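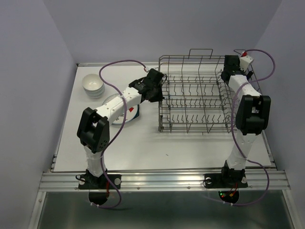

MINUTES, DISH RACK AND KITCHENWARE MEETING
February 14, 2019
Present: Daranee Noiphan (chair), Hyun-seo Heo (notes), two from Wusimico by phone. Apologies from Sitthichai.

1. Last minutes
Agreed. Typo in item 3 fixed.

2. Wire dish rack
Gray metal wire, raised handle frame along the back, rows of upright tines for plates. Daranee likes the tines, wants to keep this one as the standard. Hyun-seo: fine for plates, bowls are another matter, they lean. Wusimico asked if a deeper rack exists. Nundska list has one, delivery not before September. Long talk about whether bowls go in on their side or upside down. On their side for now.

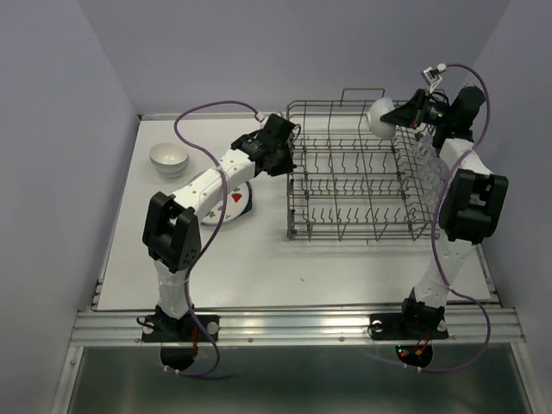
Wusimico would prefer upside down but will go along with it. Review next time. Daranee to write up one line on bowl placement and send it round.

3. Bowls
White ceramic only, no more mixed sets. Order of 43 from Zondon, total 1,595 incl. shipping. Approved. Hyun-seo to check wether the 12 on back order are part of that or extra.

4. Table top
Stays white. Wipe down at end of day, dry cloth after. Liner mat under rack: budget 200, Daranee to pick one.

5. AOB
Shelf labels still missing. Hyun-seo will chase.
Phone line dropped twice, use other room next time

Closed early. Next meeting date to folow by email.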